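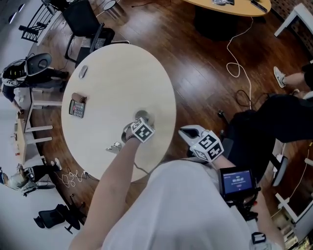
Some of you will remember that back in the spring I promised to do something about the desk drawers. Well, spring came and went, and so did most of summer, but the drawers have finally had their turn and I'm so pleased that I'm giving them the long slot in this month's newsletter. If you were hoping for the soup recipe, it's coming next time, I promise!

I started with the round white table, which has become my favorite sorting spot in the whole place. I used to do this kind of job at my desk, with the drawer open on my lap, and of course everything went straight back in where it came from. A round table is much better for it. There are no corners for things to pile up in, you can get at it from any side, and against a plain white top even a little gray or silver odd-and-end shows up nicely. Ours came from the Granwood outlet years ago, marked down to 162 dollars, and I have never regretted it (I have regretted the lamp I bought on the same trip, but that's another story).

My one rule is to put out only a few things at a time. I used to tip the whole drawer out and then lose heart by lunch. Now it's a handful, and I don't reach for more until every piece has a home. The gray and black one with all the rows of buttons is staying, by the way. I like buttons you can press. The little silver mouse is staying too, as a spare, and it has gone into the top drawer where the next person can find it without turning the room upside down.

Small metal pieces are the hard part, I think for everybody. You pick one up, you know perfectly well it belongs to something, and you can't for the life of you say what. I used to keep them all forever. These days I have a shallow tin from Ornatura on the shelf, and anything small and silver that I can't place goes in there until the end of the season. If it hasn't been missed by then, out it goes. Last year I threw away a little bracket and needed it within the week, so I won't pretend the system is perfect, but it's a good deal better than nine jars.

Then there are the cables, and oh dear, the cables. They get onto the floor somehow and they multiply down there. White ones, black ones, the ones that tie themselves in a knot as soon as you look away. On a dark reddish-brown wood floor like ours the white ones show up beautifully, which is no comfort at all when you're trying to make the room look nice for company. I do them last, sitting down, with a cup of coffee. Each one gets wound loosely around my hand, never tight, and fastened with a strip of old cloth. Please don't use rubber bands! They go brittle and stick to everything, and I have a drawer liner that will never be the same.

Keyboards I have no good answer for. They're too long for the drawers and too wide for the shelf, so they end up leaning on whatever is nearest, usually a chair. If any of you have solved this, do write in. A reader over in Geviria suggested hanging them from hooks inside a closet door, and I may try that once I've found the hooks.

The second table, the one with the oval tan top, is my "going elsewhere" table. Anything set down there belongs in another room and has to leave by suppertime. It works very well with phones and remotes, which otherwise settle in for weeks. I took the idea from the Nwachukwu household tips booklet, page 572 if you have the fat edition, and it has saved me more time than anything else in there - apart from the bit about labeling both ends of a cord.

So that's where things stand. Three drawers done, two to go, and one cupboard that I'm not ready to talk about yet. If you'd like to sort along with me this month, pick one drawer, just one, and clear yourself a table first. Send me a note about what you found at the bottom and I'll print as many as I have room for.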